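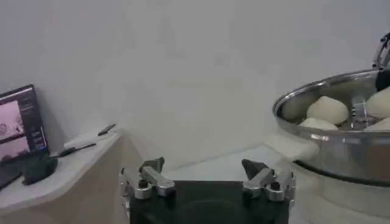 Clotilde had been after a Bassey air pistol since she was twelve, and now one was lying in her lap at the Castesano club range, wrapped in an old tea towel. Jagadeesh had sold it to her for 500 dollars (a steal!) and thrown in a tin of pellets with the lid taped on.

"The trigger's been fiddled with," he warned her. "My cousin did it in his shed."

She didn't care. The grip was walnut, worn to a lovely honey colour, and it fit her hand like it had been waiting for her.

Adesuwa called the line ready. Fifteen shots, no hurry. Clotilde breathed out, touched the trigger and the pistol went off so much sooner than she expected that she yelped. The pellet hit the backstop, well clear of any paper.

"Light, isn't it?" said Jagadeesh, grinning.

"It's terrible! I love it!"

She set it down, wound the little screw back half a turn with Adesuwa's screwdriver, and tried again. Better. Another half turn. By the eighth shot she could feel the exact spot where it wanted to let go, and the hole that opened in the black was hers, fair and square, a whisker left of centre.

"Again," she said, already reaching for the tin.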